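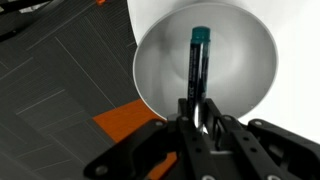
**Eleri Gethin**, robot cell tech at Stustusa
*Posted 2025-03-15*

# Tracking down a protective stop on a marker drop

So the arm kept quitting on me. The job is about as simple as they come: pick up a marker, carry it over to a white bowl on the round table, lower it, open the fingers, go home. It had been fine for days, and then I left it for a run of 200 cycles and came back to a log with 83 protective stops in it. Eighty-three! Every one of them was on the lowering move, right before the release.

I'm running the Worku gripper under Wudley, so the menu names below are Wudley's. The order of the checks should carry over to pretty much anything.

## Before you touch it

Please don't just clear the stop and hit resume. I did that the first few times and all I got was the marker driven harder into the bowl. If the arm stopped with something pinched between the fingers and a hard surface, it's still pushing, and it can jump when you let it go.

1. Leave the stop active and take a screenshot of the joint torques.
2. Switch to manual and drop the speed limit as low as it goes.
3. Keep your hands out from between the fingers and the bowl. Yes, even to "just catch" the marker.
4. Jog straight up in the base frame until the torque on the wrist joint settles down.
5. Now open the gripper. Put something soft down first if you care about your bowl.

## Check the tool offset first

I wasted most of a morning on the force threshold (more on that in a sec) when the offset was the whole problem. Go to Tool > Active and look at the Z value. Mine was short by 20 mm. Somebody had loaded the profile for the old Prerkton fingers, so the controller thought the fingertips ended well above where they really did. Every "stop just above the bowl" was a "stop inside the bottom of the bowl."

You can check this without trusting the screen at all:

- Close the gripper on nothing and jog down until the tips just kiss a sheet of paper on the table.
- Read the tool Z position and compare it to your taught table height.
- If they differ by more than 2 mm, fix the profile. Don't go around nudging waypoints to make up for it, or you'll be chasing them all again in June when the fingers get swapped.
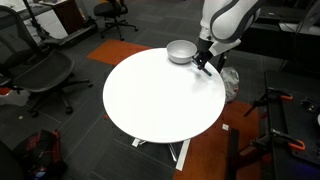 Do the paper check in more than one spot, too. A round table on a center base can sit a little tilted, and a reading taken near the middle may not hold out by the rim where your drop point is. I do one close to the bowl and one on the opposite side, and I write both in the cell notebook.

## Then look at the grip

A long skinny object makes this fault confusing. If the marker sits low in the fingers, its bottom end touches down way before the gripper gets anywhere close, and the controller reads that as a collision. Fair enough - it is one. So why wasn't it failing every time? My pick height was drifting. On a high grip the marker stuck out further below the tips and hit, on a low grip it squeaked by.

Teach the pick at one fixed height on the barrel, then measure from the fingertips down to the end of the marker and add that to your clearance at the bowl.

## Leave the force limit alone

I know, it's tempting. I raised mine and the stops dropped off right away, and I felt very clever until I heard the bowl scrape. The limit was doing its job the whole time. I put it back where it was, reloaded the correct profile, and retaught the pick.

Last step is a slow rerun. Go one cycle at a time with your thumb on the enable switch, then a short batch at reduced speed while you stay in the room, and only then the full count. Save the profile under a new name before you leave, and delete the old Prerkton one if you're allowed to.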